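14th September

Quick one, bus in 7 minutes. Still no decision on the move. Mackenzie thinks I should take the Widham place, Shahla says hold out for something closer to work. Both right. Not helpful!

The money part: Widham is 800 a month, the one in Trulby is 1000 but has a real kitchen, with a window and everything. I cook every night so a kitchen matters. Or I tell myself I cook every night. August was mostly toast.

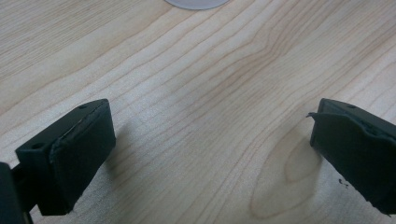
Went back to see Trulby again after work. Same guy showing it, same speech about the boiler. Asked about the damp in the bathroom and got "it's an old building." Ok. Wrote that down and underlined it.

Things I forgot to ask, again: bike storage, trash days, wether the upstairs people have kids or drums. Ayana lived two streets over for 3 years and loved it, except parking. Don't have a car so who cares.

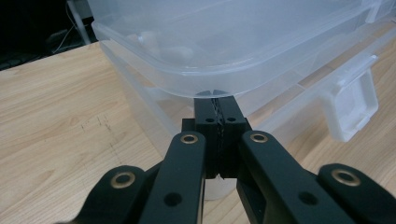
Lease here runs out soon and I havent given notice. Need to do that regardless. Also need to cancel the internet, which last time took a whole afternoon on hold and one very sad sandwich.

Leaning Trulby. Ask me tomorrow and it'll be Widham. If anyone reading has rented out there, is the late bus any good? Comments are open, or text me if you have my number. Ok running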